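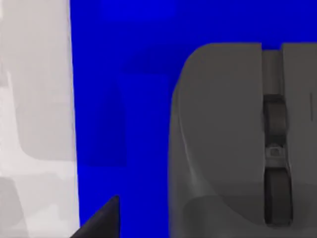
A darker patch on the blue.

The hum in the back room: second round

When I last wrote about the hum I had ruled out the fridge and was fairly sure of the boiler pump. I was wrong about the pump. These are the notes from the second round, set down mostly for Liam Horgan, who has a similar noise in his hallway and asked how I went about it.

The noise is low, steady and faint. It can be heard in the back room with the door closed, best with your head near the outside wall, and it goes almost completely if you move to the middle of the floor. That last detail sent me the wrong way for weeks. In a small room low notes bounce between the walls and pile up in some places and cancel in others, so the loudest spot tells you very little about where a noise comes from. All rooms are loud near the walls at these pitches.
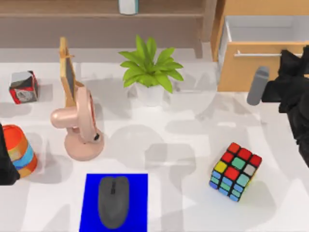
Lesia Yurchenko
Building services technician, writing here on her own account

The first job was to find the pitch. A phone is poor at this, as many of them filter out the low end before you get to see it, so I borrowed a small recorder from Jirayu Srithong at work and made recordings of 12 minutes each with the window shut. I threw away everything above 200 Hz and looked at what was left. There were two clear lines. One sat at 100 Hz, which is what you expect from anything with a transformer in it when the mains runs at 50. The other was a little under 49 Hz and drifted slightly over the course of a recording.

The drift matters. Mains frequency is held very closely, and a line tied to it stays put. A line just below it that wanders a bit is usually a motor of the ordinary sort, whose shaft always turns slightly slower than the supply would like and slows further under load. So there was a transformer somewhere and a motor somewhere, and my ear had been joining them into one noise.

Next I switched the house off. I mean this literally: main switch down, recorder on its own battery, torch in hand, fridge left to fend for itself. The 100 Hz line vanished. The other did not change at all. That cleared the boiler pump, a Lerus that I have been rude about on this page, and for which I had already got a price from Meinecke to replace. I have cancelled that.
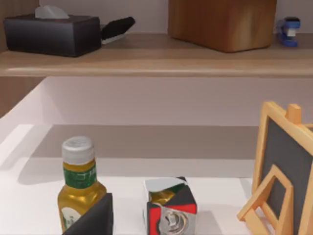
Page last changed: July

The 100 Hz part was easy after that. I put the circuits back one at a time and it returned with the hall, where there is an old doorbell transformer screwed straight on to the partition. The partition is thin board on timber and does the work of a loudspeaker. I took the transformer off, put a square of dense rubber behind it and refixed it with the screws just nipped up. The line dropped by 23 dB at the recorder, more than I expected from a piece of rubber. Check the screws are not bridging the rubber, or you will get nearly nothing for your trouble.

The motor took longer. It ran at all hours, did not care about our supply, and was no louder outside than in. The last point suggested it was coming through the structure, or through pipes. I held the recorder's contact pickup against every pipe I could reach and the strongest reading by a long way was on the rising main, before our stopcock. Valter Sequeira next door let me try his, and it was stronger again.

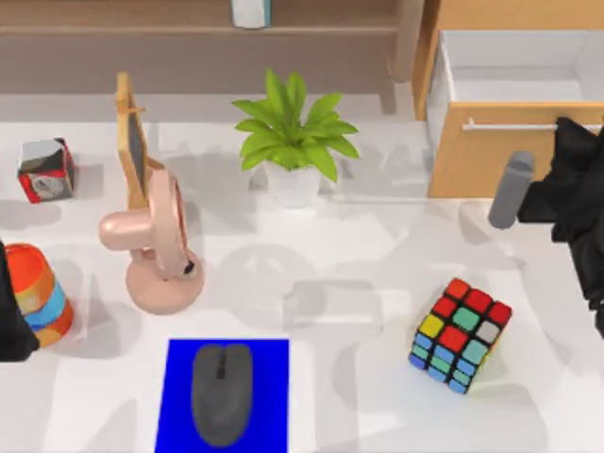
Two doors further along, Dymphna Rafferty has a booster pump in the cupboard under her stairs, put in by a previous owner and bolted rigidly to the same wall the pipe runs through. Its pressure switch had stuck, so it never stopped. She had stopped hearing it years ago. We turned it off at 4 in the afternoon and the line went from the recording within a second.

She is having the switch replaced and I have offered to fit a flexible hose on each side of the pump — the braided sort, long enough to take a bend, as a straight one passes on more of the shake. The pump itself should come off the wall and sit on a slab with soft feet.

Liam, for your hallway: start with the main switch. If the noise survives, leave your own appliances alone and go to the pipes. If it goes, bring back one circuit at a time and wait a full minute between each, as a fridge or a pump may not start straight away. You can have the recorder after I have done Dymphna's hoses, though Jirayu wants it back before the Rillitz job. Bring your own batteries.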